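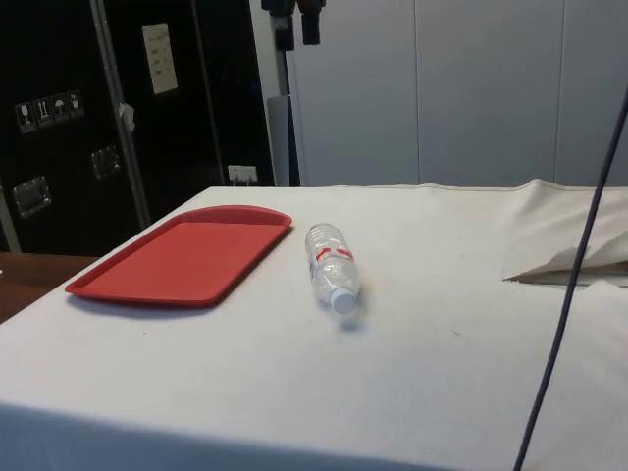
Session 2: Molecules on Metal Surfaces

Course notes, December 2022

Last time we treated a surface as a wall that molecules bounce off. Today they get to stay, and this is where the subject really opens up! Keep your copy of the Session 1 notes open, as we use the lattice drawings again.

Two kinds of sticking

A molecule that lands on a clean metal can be held weakly or strongly. Weak holding (physisorption) comes mainly from dispersion forces, the same forces that let argon turn into a liquid. Strong holding (chemisorption) involves real sharing of electrons between the molecule and the metal. Plenty of interesting molecules sit somewhere in between, and alcohols on gold or copper are a lovely case. The oxygen has a mild liking for the metal, the carbon chain adds dispersion, and the OH group is still free to hydrogen bond with its neighbors.

So every adsorbed alcohol is pulled sideways by its neighbors and downward by the metal at the same time. Which pull wins decides whether you get chains, rings, islands or a disordered mess.

Residence time

How long does a molecule stay put? The simplest estimate is

t = t0 exp(E / RT)

where E is the desorption energy and t0 is the time for one vibration against the surface, usually taken as 10^-13 s. The exponential is the whole story here. Work it through for E = 50 kJ/mol at 300 K and you get a stay of 5 × 10^-5 s. Now do the same at 330 K. The temperature has gone up by a tenth, but the stay drops to 8 × 10^-6 s, so the molecule leaves six times sooner. Try it again with E = 100 kJ/mol and see how much bigger the change is. Please do this one by hand at least once - it gives you a feel for exponentials that no plot can.

Coverage

We write coverage as a fraction, theta, of the available sites. In the Langmuir picture each site holds one molecule, all sites are alike, and neighbors ignore each other. At equilibrium with a gas at pressure P,

theta = KP / (1 + KP)

At low pressure theta grows in step with P. At high pressure it levels off near 1. Check both limits yourself before moving on.

The third assumption is the shaky one for alcohols. If neighbors attract, a molecule next to an island is held better than a lonely one, and islands form well before the surface is full. Watch for this in the Trimard data set: the desorption peak moves to higher temperature as coverage goes up, as you would expect for attraction. With repulsion it would move the other way.

Handedness

A flat molecule with no mirror plane standing up from the surface becomes chiral as soon as it lies down. Flip it over and you have its mirror image. This is called surface chirality, and it happens even with molecules that are perfectly symmetric in the gas. Cut a few scalene triangles out of paper and slide them around on your desk without lifting them. You will never turn a left one into a right one!

For next time

Read the Wumwood handout, sections on hydrogen-bonded chains only. Skip the appendix.
Finish the residence time problem, with units on every line.
Sketch theta against P for two values of K on the same axes.
Bring your paper triangles.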